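4.2 Hand-held collection kit under review

The second product we evaluated is the Nolton kit, sold by Fleketico as a pair of hand-held grippers with a software license for two operators. Each gripper is held directly by the operator, and its pose is recovered from the fiducial markers fixed to the body. We tested the kit on a pick-and-transfer task with a red ball, using the default settings.
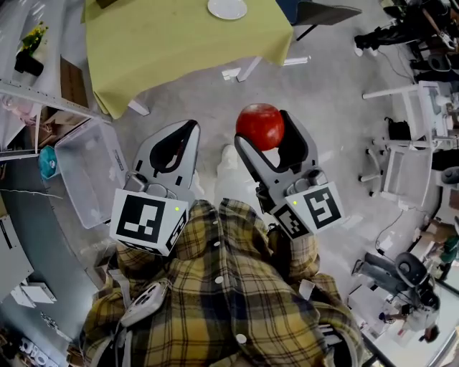

Olga Henriques

The operator works with one gripper in each hand. The fingers are curved and lined with dark pads, and in our trials the ball was grasped at the fingertips. A small indicator light on each unit shows green when the unit is ready to record, according to the supplier's manual. We recorded 200 episodes and exported 2,466 segments. Of the episodes, 17 were rejected by the Dendomance filter for lost marker tracking, most of them during fast wrist rotation.

Tracking was also checked from the gripper's own view (Figure 2). The wide lens keeps the contact area and much of the room in the same image, so ceiling lights and people moving behind the table enter the recording. We did not mask either before training. Neves et al. recommend masking in January lab tests of a similar tool, but the export format of this kit has no field for it.

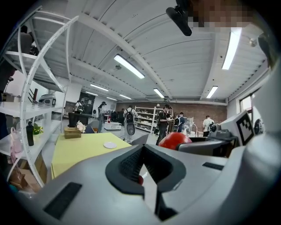
Figure 2. View from the gripper, with the red ball above the padded notch and a marker at right.

Setup time was not scored. The license terms quoted in Table 3 are those in force on 4/24/21.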